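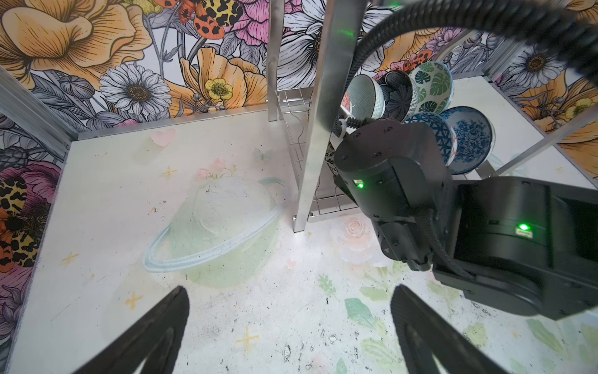
Henrik Dallmeyer

Hallo Liste,

zur Frage nach der Akkuanzeige beim Plandale: Ich habe die Logs von zwei Geräten aus der ersten Lieferung (4.000 Stück, Fertigung Jestport, August) mit denen eines späteren Geräts verglichen. Alle drei liefen mit Build 707, Werkszustand, ohne SIM, WLAN aus.

Der Treiber liest den Ladestand aus dem Fuel-Gauge-Chip (Tultico) und rechnet ihn gegen eine feste Kapazität um. Im Board-File steht für diese Kapazität noch der Wert des Prototypen. Die Zelle von Zamudio ist kleiner. Die Anzeige bleibt deshalb im unteren Drittel zu hoch, und das Gerät schaltet ab, bevor sie null erreicht. Die Zelle selbst ist nach meinen Messungen in Ordnung.

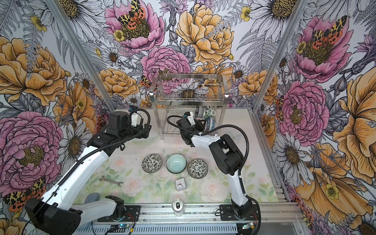
Am 24.11.2011 schrieb plandale-users:

> Mein Gerät geht bei angezeigten 12 % aus, reproduzierbar.
> Nach dem Einschalten am Ladegerät stehen dann 3 % da.
> Neukalibrieren über das Servicemenü ändert nichts. Kann das
> auch an der Temperatur liegen? Beim Laden meldet das Log
> mehrfach den Grenzwert.

Die 3 % passen zum Bild: Beim Kaltstart nimmt der Treiber die Leerlaufspannung als Grundlage, danach wieder den Zähler. Das Servicemenü setzt nur den Zähler zurück, die Konstante bleibt stehen.

Zur Temperatur – der Grenzwert von 45 °C unterbricht das Laden, verfälscht aber die Anzeige nicht. In meinen Logs kommt die Meldung ebenfalls vor, auch bei dem späteren Gerät, das sauber herunterzählt. Das würde ich als eigenes Ticket führen.

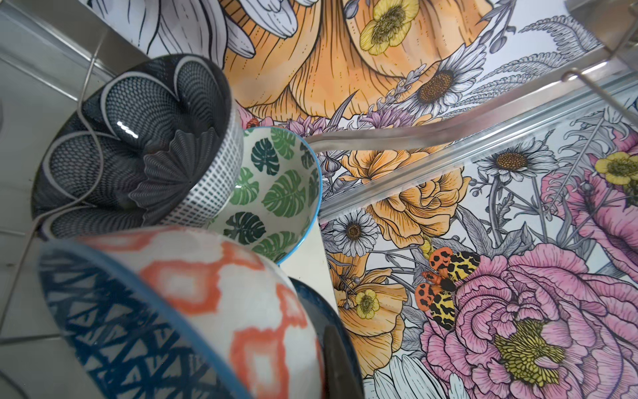
## Patch

Die Änderung betrifft Zeile 736 im Board-File. Der Kapazitätswert wird beim Booten aus dem EEPROM des Akkupacks gelesen. Fehlt der Eintrag, greift der alte Wert und es gibt eine Warnung im Kernel-Log.

Offen ist noch:

- Packs ohne gültige Prüfsumme im EEPROM
- Verhalten nach Akkutausch im Standby
- Rundung im Userspace, dort wird zweimal abgeschnitten

Wer testen will: bitte vorher einmal vollständig entladen und das komplette dmesg anhängen, keine Auszüge. Angaben zur Hardware-Revision stehen unter dem Akku, zweite Zeile des Aufklebers.
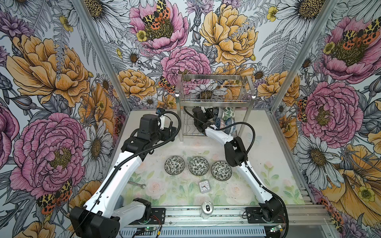 *Abb.: Abtropfgestell aus Edelstahldraht vor geblümter Wand*

Rückmeldungen bitte an die Liste, nicht per PM. Den Patch schicke ich getrennt als Anhang, das Archiv verstümmelt sonst die Tabs.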